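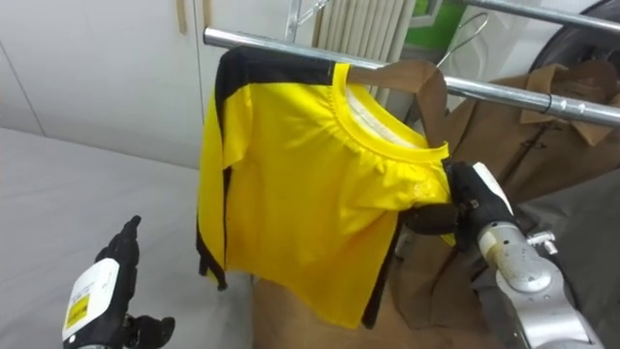 Delwyn Tomoana wrote in after the last page on grippers to say that two arms are more trouble than they are worth in a home workshop, and that a single arm with a well-placed peg would handle most clothes. There is something in that. A peg costs next to nothing and never needs calibrating. Shirts on hangers are where we part company, as a shirt on a hanger swings, and one arm pulling on it mostly moves the whole thing along the rail.

These tips come from the garment bench at the Flerano shared workshop, where Gemma Ferri and I have been building a two-armed rig for hanging up and taking down clothes. Most of them apply to any small arm working with cloth.

Fixing the rail

Fix the rail before you fix anything else. If it shifts by a finger's width, every position you have saved is wrong. We began with a free-standing rail on castors and wasted two evenings before bolting it down. A freestanding one will do if you weigh the feet and mark their places on the floor with tape, but check the tape each time you start.

Smooth metal rails let hangers slide. For practice runs, put a rubber band on the rail either side of the hanger. Take the bands off later, when the arms can cope with a bit of movement.

Leave more room behind the rail than you think you need. Ours was too close to the wall at first and the elbow of one arm met the plaster. Run the arm through its full travel by hand, with the power off, before you settle on a distance.

Choosing clothes to practise on

Start with a plain T-shirt in a strong colour. A camera finds a bright shirt far more easily than a grey one. Piping or a contrasting edge is useful too, as it gives you a line to aim at.

Avoid these until later: anything slippery, anything with a hood, and knitwear with an open stitch. Fingertips go through the stitches and come out with a loop of wool.

Wash new shirts once before using them. The finish on new cotton makes it stiff, and settings that work on a stiff shirt will drop a soft one. Don't iron them. Clothes at home have creases in them and the rig may as well learn on those.

Gripping

Go for the shoulder or the sleeve seam. Seams are thicker, they don't stretch as much, and they stay more or less where you expect them. The middle of a panel is the worst place, as the cloth folds away from the fingers.

Set the closing force low and bring it up a little at a time until the cloth stops slipping. Then stop. More force marks the fabric and wears out the finger pads. Ours are Cleltetti pads cut down with a craft knife, but strips of bicycle inner tube stuck on with contact adhesive did nearly as well.

Approach from the side and slightly below. Coming straight at the shirt pushes it away - the same thing happens if you try it with a pair of kitchen tongs, and tongs are a good way of testing a move before you write it down.

Close, wait half a second, then pull. The wait lets the cloth settle between the fingers. We left it out to save time and got more dropped sleeves.

Necks and hangers

Hangers with a narrow shoulder are easier to get out of a round neck. Wire ones bend, so if you use them, pick out a few that match and keep them for the rig. A bent hook changes the height of the collar and the arm will reach for the old one.

To take a shirt off, lift one shoulder clear of the hanger first and hold it there while the other arm does its side. Lifting both together stretches the collar and usually brings the hanger along as well.

Keep the spare arm parked low and well out to the side when it has nothing to do. Save that parking position under a clear name. Ours was called "pos3b" for weeks and got overwritten twice.

Cables and screws

Tie the cables along the arm with hook-and-loop strips and leave slack at each joint. Cable ties are neater but you will be cutting them off again by the weekend.

Look over every screw head for burrs. Cloth finds them. A wrap of electrical tape will do for the day, and a dome nut or a printed cap is the lasting cure.

Label the arms left and right, and agree on whose left. We go by the rig's own left, as if it were a person facing the rail. Write it on the bench.

Keeping a record

We use a school exercise book with one line for each attempt: date, garment, grip point, force, what happened. By February last year we had 300 lines in it and could see that most failures came from two bad grip points. Guessing had pointed us at the camera.

Feteseo, the free logging program that some members use, does the same job if you like a screen. Export it now and then. One member lost 488 entries when a laptop died.

Odds and ends

Lint builds up on the finger pads. Wipe them with a barely damp cloth and let them dry before starting again.

Keep the emergency stop where you can hit it without leaning across the arms. Test it at the start of each session.

Switch off before you straighten a shirt by hand, even if it will only take a second.

The El Idrissi bench has the good hex keys. Please put them back in size order.

Spare finger pads are in drawer 3, under the soldering irons.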